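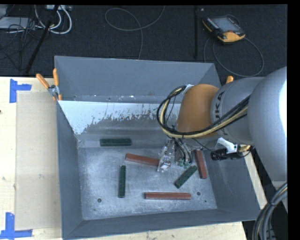 *Bin run with the metal gripper, green and red blocks, pendant parked on the floor.*

Projects / Clivudska / gripper-trials / README.md

# gripper-trials

Hi! I'm Igor Kołodziej and this is my folder of notes, logs and scripts from trying out grippers on our bin-picking setup. I started it so I'd stop losing numbers in my notebook, and then people at Clondari asked for a copy, so now it has a README (sorry for the mess in `old/`, I'll get to it).

Last edited 21 May 2019.

## What we're comparing

Two grippers, same arm, same blocks, same bin.

- **Turkodar** – the metal one, with angular fingers. Air driven, so there are hoses to route along with everything else.
- **Dai** – electric, softer pads, a bit wider. Much quieter, and I like it more than the numbers say I should!

Each gripper got 50 picks from the bin. I toss the blocks in by hand, let the script choose one, and write down what happened. A pick counts if the block leaves the bin and is still held when the arm stops over the drop spot. Dropping it on the way is a miss, even if it lands somewhere handy.

## Files

- `picks_turkodar.csv` and `picks_dai.csv` – one row per pick
- `poses/` – where the script thought the block was, and where it sent the tool
- `replay.py` – steps through a run slowly
- `old/` – the December runs, made with a different bin. Don't mix them in

The columns are pick number, block color (`green` or `red`), block angle, result, and a notes column where I get chatty. Angles are in degrees from the front wall of the bin.

## How it went so far

Turkodar missed 11 of its 50. Most of those were blocks lying close to a wall, where a finger touches the metal before it gets down beside the block. Out in the middle of the floor it's great, and it doesn't seem to care which way the block is turned.

Dai missed 26, which looks awful, but almost all of the early ones were me having the opening set too narrow. I fixed that partway through and didn't restart the count (I know, I know). The notes column says where the change happened, so you can split the file there if you want a fairer look.

## If you run it yourself

Clamp the bin at the back corners. Ours has clamps with orange grips and they do the job fine, just check that the handles are clear of the wrist before you start a run. Keep the cable loop at the wrist generous too – I had it short at first and it pulled tight on the far left reaches.

Go slow on the first few picks and keep the pendant where you can grab it. If you change the tool, redo the tool offset before anything else. I skipped that once and spent a whole afternoon blaming the camera.

## Still to do

- Rerun Dai from scratch with the wider opening
- Try both with the blocks stacked instead of scattered
- Write down the air pressure for every run, which I only did for some of them
- Clean up `old/`

Use any of it you like. If a row looks wrong to you, leave a comment with the file name and pick number and I'll check it against my notebook.

5 comments · 3 shares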